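Spill handling rule for manipulation cells - where do you draw the line?
Forum: Cell Safety and Operating Practice

torque_ledger
Posted Nov 13, 2024
We are rewriting the operating rules for our tabletop cells and I'm stuck on liquids. The current text says "stop on any liquid outside a container." Taken literally, a drink-prep task stops on every drip. The log since June shows 66 stops under that rule, 20 of them for single droplets. What wording do others use?

mslater_ee
Keep the rule. A droplet on the covering is a stop. If operators get to judge size, the threshold drifts until someone runs an arm with water at the base plate.

torque_ledger
I don't disagree about the base plate. I disagree that a droplet at the far side of the table is the same event.

pinion_gear4
We split it by zone at Motau. Zone A is the base and anything with cables: any liquid is a stop, power off at the cell switch, no restart without a second signature. Zone B is the work surface: droplets are logged, a puddle is a stop. The zones are taped on the table and drawn in the cell sheet.

mslater_ee
And who defines puddle?

pinion_gear4
The sheet does. Any connected wet area wider than the gripper. It's crude, but two operators give the same answer.

auer_bench
Auer cells use something similar, with one addition - the covering. Paper-type coverings soak and wrinkle, and a wet patch changes both friction and what the camera sees. Our rule is that a wetted covering gets replaced before the next run, even if it has been wiped.

For drink tasks the wet zone is rarely one neat circle.
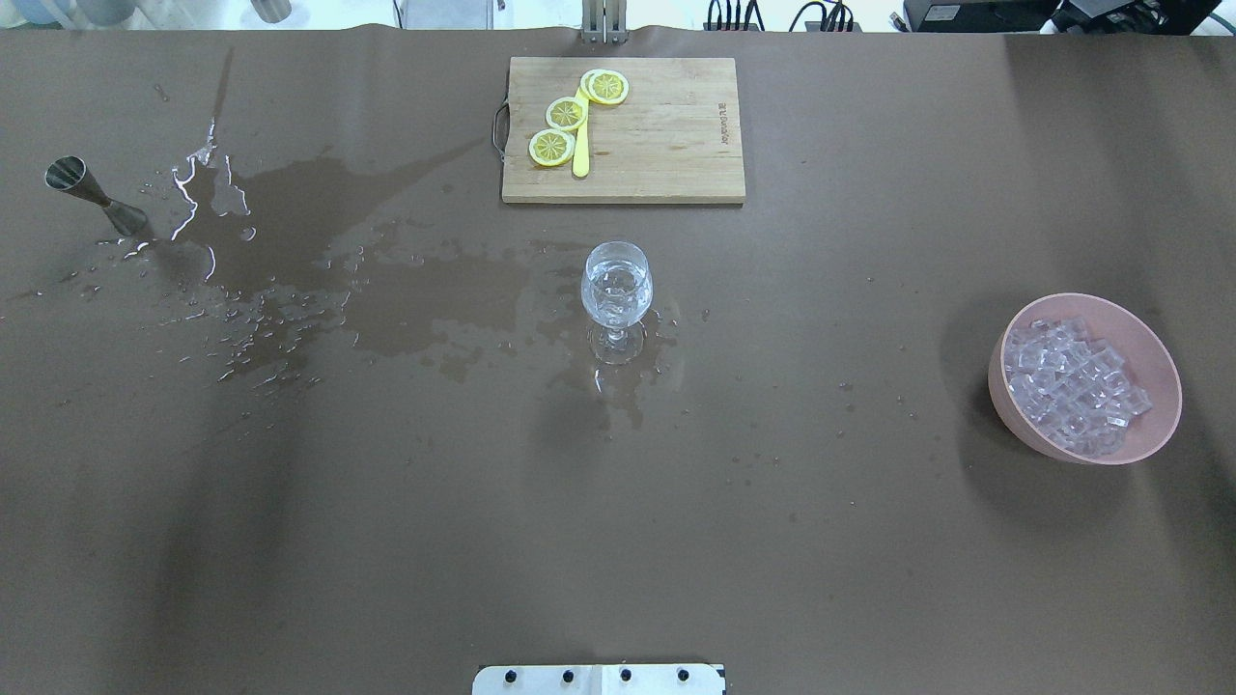

It runs along the table and reaches under the glassware, so the wipe-down has to include lifting every item that stands in it. Our sheet lists them by type: stemmed glass and jigger here, ice bowl and board if the water gets that far. Lift, dry the foot, dry the surface, put back. Wiping between the items is recorded as incomplete.

mslater_ee
That I can support. I would still want Zone A larger than most people draw it.

torque_ledger
Draft 2 will have zones, the gripper-width test and the lift-and-dry list. Orkero form 908 already has a field for covering changes, so I'll use that.

pinion_gear4
Check the revision on 908. The older one has no zone field.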